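From: Pacita Manalo
To: packing list
Date: July 13, 2018
Subject: Re: [packing] Small white boxes, which way up does the label go?

On Thursday Urho Laaksonen wrote:

> Two parcels came back from Vostau this week with the small white
> boxes loose inside the carton. The boxes themselves were fine, but
> the corners were soft on one and the label was scuffed on the other,
> enough that the barcode would not scan at their end.
>
> Are we still wrapping these in tissue or did that stop in April when
> we changed cartons? Lenni says it stopped. Iida says it never did.
> I don't mind which, I just need to know what to write on the sheet
> for the new people at Dromstead.
>
> Also, does the label face up or toward the side?
>
> Urho

Urho,

It did not stop. What changed in April was the outer carton. We went from the Pellow carton to the Juntunen one, which is shallower, and the layer of tissue on top was dropped because the lid would not close flat. The sheet around each small box was supposed to stay. I can see how Lenni read it the other way, as the note I sent only said "no more top tissue" and did not mention the rest.

For the sheet, please write it like this. One sheet of white tissue per box. Lay the tissue out, put the box on it at a slant, and fold the corners over the long sides first and then the ends. No tape on the tissue. If a sheet is badly torn, take a new one. Creased is fine, and sheets that have been used once and opened again can go around a second box.

Label up, always. The people at Vostau scan from above without taking the boxes out, and with the label on the side they have to lift every one. They can read it through a single layer of tissue if it is pulled flat, but not through a fold, so the folds go underneath.

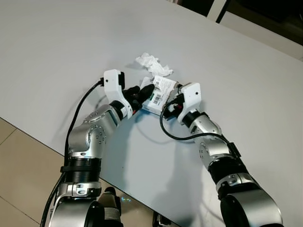
Small box with the printed label and barcode, tissue behind it.

The label to look for is the one with the barcode and the green patch. Please check it before wrapping. If the barcode is rubbed or has a crease through it, set the box aside and print a new label. Put the new one exactly over the old one. We had a few in the spring with both barcodes showing and the scanner picked up the wrong one.

Hold the box by the two ends when you move it. Most of the scuffing I have seen comes from a thumb dragged across the print, and the ink on this batch of labels takes a while to set.

On quantities, the Juntunen carton takes 6 wrapped boxes in one layer. If an order is for 4 or fewer, fill the gap with crumpled tissue, enough that nothing slides when you tip the carton. That is probably what went wrong with the two that came back. Adel, could you look up how many boxes were in each of those? The packing slips should be in the tray by the scale.

We have around 100 sheets of tissue left on the open pack. I have not ordered more yet. Iida, if you know of another pack at Dromstead, let me know before Tuesday and I will leave it off the order.

I have not decided about the corners. Urho, if you still have the soft one, keep it for me and do not flatten it. I would like to see whether it was crushed from the top or from the side.

Pacita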